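December 16, 2019

Seal glue, batch 7 from Ostermann. Ulton's sheet says full hold on glass in 60 minutes at room temperature. I don't believe it. The Murnley batch made the same promise and slid off at the first tug. Ran 5 strips on flat plate, clamped, left alone for the hour. Three held, two peeled with a fingernail. The sheet doesn't say what glass they used or how they cleaned it, so the number is worth little to me.

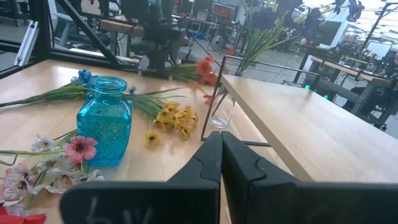 Blue bottle, embossed front.

Embossed glass is a separate question and I haven't tested it. Clerkberg swears the glue fills low relief. Fine - I'd like to see a peel figure before I repeat that to anyone.

Room was at 71 F when I started. Forgot to read it again at the end, so don't lean on the "room temperature" part of my result either.

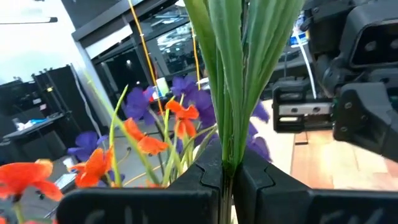 Wiebke Teuber

Next: same strips, alcohol wipe first, half of them left overnight. If the overnight ones hold and the one-hour ones don't, the sheet is wrong about time and we can stop arguing about cleaning. Whoever has the good clamps, please put them back in the drawer.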